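9/16/00

The Driststead paper has discovered the economy again. Page one says things are picking up, page four says Flemari is letting 42 people go before the end of October, and whoever lays out the paper has put a cheerful advert for conservatories between the two. I read both over toast. Gizella Juhász rang at half past eight to ask if I'd read them, then told me what they said.

Her nephew is one of the 42. He has been there since school and will get 821 pounds, which sounded like a decent sum until she divided it by his years and we both went quiet. He has been told there will be a talk on "next steps". His own next step is his mother's sofa.

Petrol went up again while all this was going on. The queue at Tonero stretched back past the chapel on Monday's rumour alone, though the tanker had been and gone perfectly normally. I joined it, I'm ashamed to say, with three quarters of a tank. Dezső Sárközi was in front of me filling a jerrycan and wouldn't meet my eye. We nodded at each other later in the butcher's like two men leaving the same unsuitable cinema. 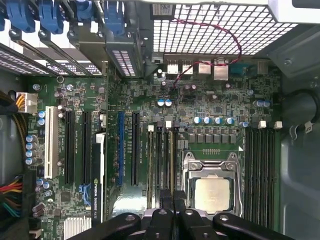
Went to the meeting at the library in the evening. Bianka Fülöp from the council had come to explain the small business fund. There is money for shops that have lost trade, provided they can prove they had trade to lose, on a form that runs to more pages than most of them have customers. The closing date has been put back to October, so that's a kindness. Lilla Barta asked whether a hairdresser was a shop. Bianka said she would find out. Lilla said she'd been one for a long time and would quite like to know herself.

Botond Orbán stood up, as he does, and spoke about interest rates. He has never forgiven them for 1992. He believes we should all be paid in advance and taxed in arrears, and I can't say I found the hole in it. He sat down to the only applause of the night, and then somebody opened a window.
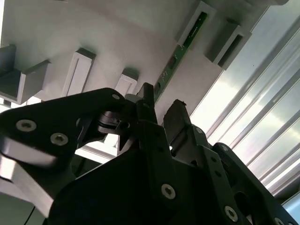 The fund for the whole district comes to 3,044 pounds. I thought I'd misheard and asked the woman next to me, who showed me where she had written it down and underlined it. Shared among the shops on the high street it would buy each of them a decent kettle. Pap the baker says he will apply anyway, on principle, and wants me to help with the sums. I said yes before remembering what his handwriting is like.

Home by ten. Did my own accounts as a sort of penance and found I'm roughly where I was in spring, only with a dearer car. Put the heating off for another week. Wore the brown cardigan over the green one and felt quite prosperous.

Must ring the gas people. Must return Gizella's dish. Pap is coming at 2 tomorrow with his receipts, which he keeps in a flour sack.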